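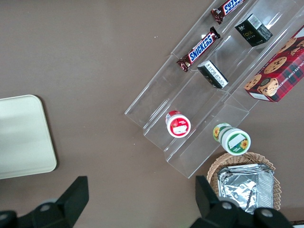

Graltix's gripper at the snack stand, with the Snickers on the upper steps.

Two-armed snack counter goes on offer in Skesonville
3 min read

If you've ever stood in line for a candy bar while one tired person runs the whole counter, you may like this one. Graltix, the small automation outfit on the edge of Skesonville, has started taking orders for Temov, a snack counter kit with two robot arms that pick and tray your order. I went over on 20 Feb 2018 to have a look (and yes, I skipped lunch on purpose).

The kit is two arms, the grippers, the software and a setup visit. You bring your own table and your own stock. Graltix will teach the system up to 28 different items, and after that you pay extra for each new one. Rasha Nseir, who runs sales there, told me most places that call her want far fewer than that anyway.

What I liked is how normal the stock looks. I was half expecting plain test blocks, and instead it's Snickers bars, a box of chocolate chip cookies, little round jars, foil containers in a wicker basket. The display stand is clear plastic with steps in it, and the things on it sit at all kinds of angles, the way they do in a real shop after a busy morning. Clear plastic is a pain for cameras, Rasha says, because the table shows right through it. Her team spent most of the winter on that problem alone.
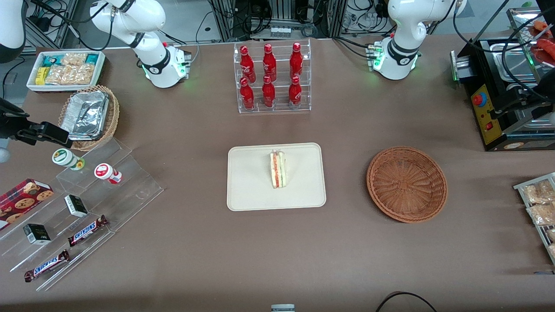
The Temov table, with Coke at the back and a sandwich on the tray.

The arms are mounted on the far side, so whoever is loading stock can get at the table from the front. I thought they'd feel in the way, but I got used to them faster than I expected! They're slow, though. Graltix quotes 14 seconds for a single item, and a sandwich takes longer – soft bread needs a gentler grip, and I'd much rather wait than have mine squashed.

Now the money. Temov is lease only for now, with a 30-day trial that you can walk away from. Rasha wouldn't give me a monthly price to print, which bugged me a little, but she did say it depends on how many items you want taught and how often you want someone to come out. Repairs are included. Cleaning is your job.

The first customer is Daher, the coffee and sandwich place by the bus station, where the kit goes in later this month. Owner Obadia Sang plans to run it in the evenings only, from 4 until closing, and keep his regular staff on mornings. "I don't want it making coffee," he told me. "I want it handing over the cookies so I can make the coffee." Fair enough.

Graltix has room for three more trials this spring and would like them close to town, so the setup crew isn't driving all day. You can ask for a demo at the front desk – bring a few of your own products along and they'll try them on the table while you wait.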